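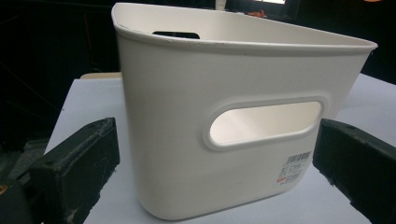

White plastic bin on the bench top.

June 7, 2023. Zaneo driver port, with Ermelinda

Timer interrupt is finally firing on the Grasmont board, and it's so much fun to watch! We had the prescaler at 4 in the config header while the startup code wrote its own value over it. Moved the init call below clock setup, rebuilt clean, ran 30 times with no missed ticks.

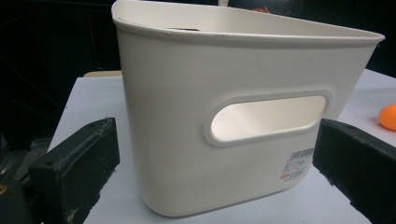

Next up is the UART buffer. Ermelinda wants to try 20 bytes first and see if the Stenetti library still chokes on long frames (my bet is yes). Pin 22 is still floating, pull it down before flashing. Ask Marisol for the Nogueira patch.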